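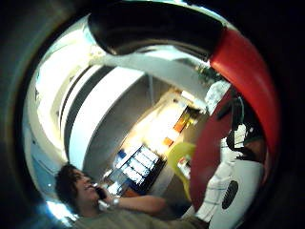 How to take a phone call in a shared office

Filed under: Working day
By Rhea Tolentino

Most advice on phone calls at work is written by people selling booths. I have sat in three of those booths. One had a fan that sounded like a hairdryer, one smelt of somebody's lunch, and the one at Bristhorpe had a door that didn't quite shut, so the rest of the floor heard everything anyway, only with more bass. So I'm doubtful, and what follows assumes you have no booth and a mobile phone.

I share a floor with 32 other people in a building with white walls, hard floors and a great deal of daylight. It looks lovely on the letting agent's website. It's a dreadful place to talk to your bank.

Before the call

Find out where sound goes in your room. You don't need an app for this, whatever the app says. Get a colleague to stand where you usually take calls and read something out in a normal voice while you walk about. I did it with Tibor Dudás reading the instructions for the franking machine. At the next desk he was clear, as you'd expect. By the kitchen, two turns away, he was clearer still. The ceiling there runs straight through and the sound simply travels along it.

Do it on an ordinary working day if people will put up with it. An empty office on a Sunday tells you very little. The background hum is gone and every spot seems terrible.

Then choose two places, a first choice and a spare. What you want:

Something soft within arm's reach, such as a coat rack, curtain or upholstered chair.
Your face pointing towards the soft thing.
No desk directly in front of you.
A signal that holds up. Check it from the actual spot, standing and sitting.

A corner between two bare walls feels private and isn't. You face into it, feel tucked away, and your voice comes straight back over your shoulder to everybody else. I did this for most of a year.

What about partitions?

I was told a freestanding partition would sort it out. It helps people not to look at you, and some callers do speak more quietly when they don't feel watched. As for stopping sound, a smooth, hard panel that ends well short of the ceiling does very little. The fabric-covered sort does slightly more.

We also tried a Brukex clip-on screen, which cost £45 and goes round the back edge of a desk. The leaflet promised "conversation-level calm". Kurniawati Hidayat, who sits opposite me, couldn't tell whether it was on or off, and I tested her on it more than once. It now holds up the post.

Plants get recommended too. I like plants. I have never met one that made a phone call quieter, and up on a high shelf they mostly drop leaves on the printer.

Making the call

1. Stand up or sit, but decide which. Pacing spreads one call over the whole floor. If you're a pacer (I am), go out to the stairs or the car park and pace there.

2. Hold the phone close. People hold it away from the cheek, or flat in front of them like a slice of toast, and then raise their voice to make up the distance. Put the earpiece properly against your ear, with the bottom of the phone near your jaw, and drop your voice until the other person asks you to speak up. They ask far less often than you'd think.

3. Find the microphone on your own handset and keep your fingers off it. On many phones it's along the bottom edge. If callers keep saying you sound muffled, try this before you blame the network. Leonora Bañez replaced a perfectly good phone over it.

4. Turn the call volume up. When the other voice is faint, you talk louder. Turning them up by a couple of notches does more for the room than any panel I've tried.

5. Keep one hand free if you need to write. Clamping a phone between ear and shoulder is fine for a few seconds and miserable after that. For anything with reference numbers in it, use a wired earphone or sit somewhere you can rest your elbow.

6. Say how long you've got. "I've got until quarter past" is a perfectly polite way to begin. A wristwatch is handier than you might expect, as the usual clock is stuck to the side of your head. Wear it wherever you can glance at it without taking the phone down.

7. Smile if you feel like it. Sales trainers insist that a smile can be heard. Perhaps. I've seen no good evidence for it, and I can think of several cheerful-sounding people who were scowling at a spreadsheet. A forced one sounds like a forced one.

Glare and other small nuisances

Nobody can hear a window, but you'll want to read your notes. If you stand facing strong daylight, you'll squint at the page and lose your place. Keep the window to one side. Having it behind you is all right for voice calls and hopeless for video, where you turn into an outline.

Long calls also make phones warm and arms tired. Swap ears when you swap subjects. Edgardo Lumanlan swears by this and I mocked him for it, then tried it on a call to the Oncombe business rates line and have done it ever since.

Calls you shouldn't take in the room at all

Anything involving a card number, a medical appointment, somebody else's pay or a row. No arrangement of furniture makes these private. Say "I'll ring you back in two minutes" and go somewhere with a door. In our building that means the meeting room on extension 331, if it's free, or the landing if it isn't.

If you're on the receiving end

You may be the one listening to all this. Ear defenders work. Desk signs do not, in my experience, and neither does sighing. The only thing that has changed anybody's habits on our floor was a quiet word afterwards, along the lines of "I could hear most of that, did you know?" Usually they had no idea. One person was mortified and now takes his calls by the coats.

Troubleshooting

They can't hear you, but you can hear them: check your fingers, then the case, then take the phone off speaker.

You can't hear them: turn up the volume and shift the phone slightly. The earpiece on most handsets is a narrow slot, and it's easy to line it up with the wrong part of your ear.

You hear your own voice coming back: the echo is often at their end, especially if they're on speaker. Ask them to pick up the handset.

It drops out in one spot every time: use your spare place. I've read a lot about boosters and signal stickers. The Chaiyaporn sticker I was given made no difference on my phone, and it took a fingernail and some white spirit to get it off the case.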